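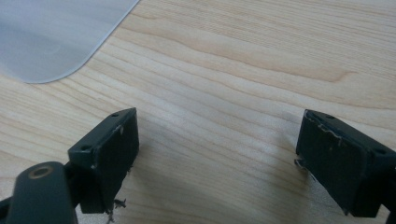
Figure 1. Gripper view, fingers open over the wooden tabletop.

Stemport: Sorting Out Two-Handed Demonstrations Before Training

Student project report, Ambaye robotics lab course
Mon 13 November

We started Stemport because our first policy was terrible and we wanted to know why! The training code was fine. The data going into it was a mess: gripper streams that didn't line up with the head camera, clips with long stretches of nothing, and finger widths that jumped when the tracker lost a marker. So the project became a software project about the boring middle part, between recording and training, and we ended up liking it a lot more than we expected.

Stemport is a set of Python scripts plus a small viewer. It reads the two gripper cameras and the head camera, puts them on one clock, cuts out the idle parts and writes episodes that the Warnero trainer can load. Our input set had 1,351 recordings. After splitting, that gave us 2,817 episodes, and 210 more went into a reject folder that we looked through by hand.

The idle filter was the hardest piece. Our first version only checked for motion between images, and a plain table has very little texture to work with. Pale wood grain barely changes when the gripper moves slowly, so slow approaches were thrown away as idle. The new version combines image motion with the tracked gripper pose, and a segment is dropped only if both are still for 2 seconds. We also mask out the fingers before computing motion. Worn edges and bits of tape on the fingers are sharp, high-contrast features that stay put in the image, and they were pulling our motion estimate toward zero. 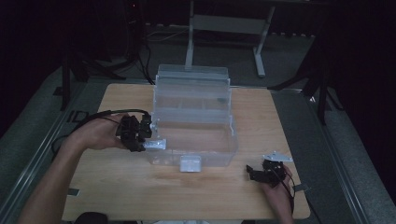 Bimanual Alignment

Two grippers working at one clear plastic box turned out to be a great test for sync. When one gripper is closed on the part and the other is still off to the side, even a small clock offset changes who seems to act first. We estimate the offset from the angular speed of each gripper, matched against the hand motion seen from the head camera, and then refine it per recording.

Transparent plastic was also hard on perception. Our segmenter often lost the box walls and kept only the opaque bits, like the white latch block on the front. We stopped trying to get a full mask and now track just those small solid regions. It's less pretty in the viewer – but much steadier.

What is left to do: the pose tracker, Ukorex, still drifts when cables swing across the markers, and the viewer gets slow on long recordings. We would like to fix both by May, and the reject folder needs proper labels so the next group can test against it.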